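Heater thread for the Abella, continuing from the one in May. Short posts, as I get to them.

Where I left it: sweet smell in the cabin, greasy film on the inside of the windshield, damp carpet on the passenger side. Coolant level dropping slowly with no puddle under the car. That adds up to the heater core.

I did the cheap checks first anyway. Cap holds pressure. Hoses at the firewall are dry on the engine side. The heater valve has some crust on it but no fresh drip.

Pulled the carpet back and the padding underneath was soaked green. If yours has been leaking for a while, take the padding out completely. It won't dry in the car and the floor pan rusts from the top.

Quote from Rutitetti Radiator in Hovside was $932, core and labor. Fair price for what's involved, the whole dash has to move. I decided to do it myself and spend the money on tires.
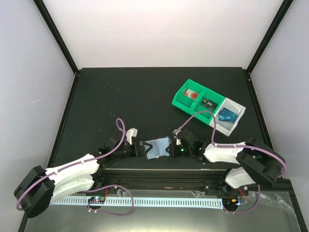
Light blue cloth between two grippers.

Core came from Ivgate. $100 plus shipping. They list two for this car, one for the early box and one for the late box. Measure the pipe spacing on the old one before you order. The listing goes by year and the year split is wrong for mine.

Battery off, coolant drained into a clean pan. I disconnect the heater hoses at the engine end first and blow through one with low air pressure, with the other one aimed into the pan. Less to spill on the carpet later.

Steering column drops on four bolts. You don't have to disconnect the shaft, just let it hang on the seat with a towel under it.

Dash is held by 8 screws along the windshield edge and a bolt at each end. The ones at the windshield need a stubby screwdriver or a right angle bit. Mine had been out before and someone had put back two different lengths. The long one goes in the middle.

Label the vacuum lines. All of mine had faded to the same gray, so the color chart in the manual was no help. Masking tape and a pen.

Jhun Layug asked if the dash can stay in the car. Yes. Tip the top edge toward the seats and prop it. You get enough room to unbolt the box and slide it out on the passenger side. Two people makes it easier but I did it alone.

Box is out. The old core was split at the end tank seam, and the foam seals on the flaps had turned to crumbs. That explains the black bits that came out of the vents every time I turned on the fan.

New foam is closed cell, 7 mm thick, with adhesive on one side. Scrape the old glue off with a plastic scraper and wipe with alcohol or the new stuff peels. The original foam looked a little thinner. The flaps still close all the way.

Replaced the heater valve while I was in there. It can be changed later with the dash in, but you'd be doing it by feel with a hose clamp facing the wrong way. 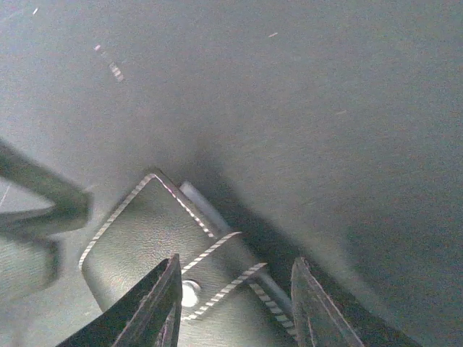

Do you need to flush the system before fitting the new core?

It's worth doing. Run a garden hose through the engine and radiator separately until the water is clear, then drain as much as you can. Loose scale ends up in the heater core first because the passages are small.

Pressure tested the new core in a bucket before it went in the box. Ten minutes of work. No bubbles. I would not put a dash back over a part I hadn't tested.

Going back together took longer than taking it apart — mostly lining up the defrost ducts. They push on from below and pop off again when the dash moves. Tape them to the box, then set the dash down.

Alfredo Mangubat says to park nose up on ramps when refilling. I did that, heater on full hot, cap off, and let it idle until the thermostat opened. It took more coolant twice after that.

Heater works. Hot air on both sides, and the fan is quieter, probably because I cleaned the leaves out of it.

Windshield took three goes with glass cleaner to get the film off. Newspaper did better than paper towels.

One vacuum line is still wrong. Air comes out of the floor vents when I select defrost, and the other way around. I think I swapped two at the back of the control panel. The radio has to come out to reach them.

Carpet padding is next. Ivgate wants too much for the molded piece, so I'm cutting jute from a roll and using the old one as a pattern. Will post the measurements when it's cut.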